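Project Report: A Two-Arm Mobile Manipulator for Household Tidying

Submitted by Oľga Murín and Edivaldo Aguiar
Submission date: 1/19/20

1. Purpose of the Project

The purpose of this project was to design, assemble and test a two-arm robot that can carry light household items between rooms. The robot is named Hivis. It was built over two terms, first in the shared workshop at Camargo House and later in an apartment in the same building, where the later driving and reaching trials were held.

The project had three requirements. The robot had to fit through a standard interior doorway. Each arm had to lift an empty bowl or cup from a surface at counter height. All parts had to be replaceable with the tools already in the workshop.

2. Division of Work

Oľga Murín was responsible for the mechanical assembly, the arm mounts and the cable layout. Edivaldo Aguiar was responsible for the control software, the power supply and the test log. Both authors took part in the trials and in the writing of this report. Assembly began in July, after the workshop bench had been reserved for the project.

3. Mechanical Assembly

The base is a four-wheeled platform with the battery placed low and toward the rear. A vertical column rises from the base and carries the shoulder plate. The first column was cut from a single length of aluminum profile and was found to twist when both arms were extended. It was replaced with two profiles joined by cross plates, and the twisting was reduced to a level that did not affect the trials.

Both arms have the same construction, with silver metal forearm segments and white blocks at the wrist that hold the grippers. The use of one design for both sides made it possible to keep a single set of spare parts. The shoulder plate was drilled twice. On the first plate the arms were mounted too close together, and the elbows touched whenever both arms were folded. The second plate moved them farther apart, which solved the problem but made the robot wider. The final width still meets the doorway requirement, although the clearance on each side is small.

The gripper jaws were printed in the workshop. The early jaws were brittle at the root, and several broke during bench work. The final version has a thicker root and a rounded inner corner.

4. Electronics and Software

Each arm is driven by a separate Girnitell motor controller. The controllers receive position commands from a small computer mounted on the column. The software, which was given the name Jaltix, is divided into a driving module, an arm module and a safety module. The safety module stops all motion if either controller fails to answer in time.

During bench testing the arm module was run through 1,000 open and close cycles on each gripper. A loose connector on the left side caused one interruption, and the connector was replaced with a locking type. No further faults of this kind were recorded on the bench.

The arms are operated in one of two modes. In direct mode, an operator moves each joint from a handheld controller. In stored mode, the robot repeats a position that was saved earlier. Stored mode was dependable on the bench, where the base did not move. In the apartment it was much less useful, as a small error in where the base stopped became a large error at the gripper. Most of the apartment trials were therefore carried out in direct mode.

5. Cost

The total cost of purchased parts was $2,276. This amount includes the motors, controllers, battery and profiles. It does not include the printing material, which was supplied by the workshop, or the first shoulder plate, which was made from scrap. The motors were the largest single expense.

6. Trials in the Apartment

The route for the apartment trials began on wooden flooring and ended on a tiled floor beside a white-topped cabinet, close to a glass shower enclosure. This area was chosen as the most demanding part of the route. The robot must turn in a limited space there, and the arms must be kept clear of the glass.
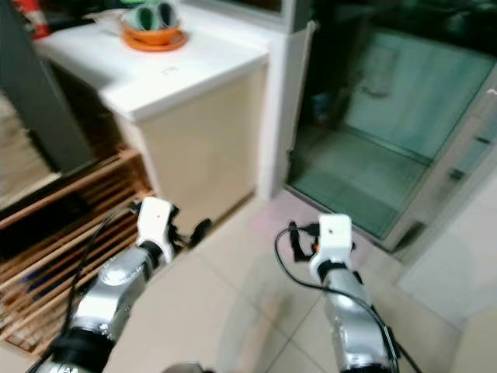 A total of 18 runs were recorded. A run was counted as complete when the robot had reached the cabinet, raised one arm over the counter and returned to its starting point without contact with a wall or door frame. Twelve runs were complete. Four were stopped by the operator as a precaution, and two were stopped by the safety module after a controller failed to answer in time.

The change in flooring had little effect on steering. Tile joints produced a slight vibration in the column, and this was carried through to the grippers when the arms were fully extended. Driving more slowly on the tile reduced it.

Cable layout was the main weakness found in this stage. The outside cables on the forearms need enough slack for the full range of the elbow, but that slack can catch on furniture when the arm is lowered. Clips were tried at the middle of the forearm and came loose after several runs. A sleeve fixed at both ends is recommended.

7. Remaining Work

The following items were not finished within the project period:

Cable sleeves for both forearms.
A soft cover for the outer face of each wrist block.
Correction of the base position before a stored arm position is used.
A lower speed limit that applies automatically on tiled floors.

The third item is the most important. Until it is finished, stored mode should be used only when the base is parked against a fixed stop. The drawings for the second shoulder plate and the current version of Jaltix have been left with the workshop office, together with the remaining spare jaws and one unused Girnitell controller.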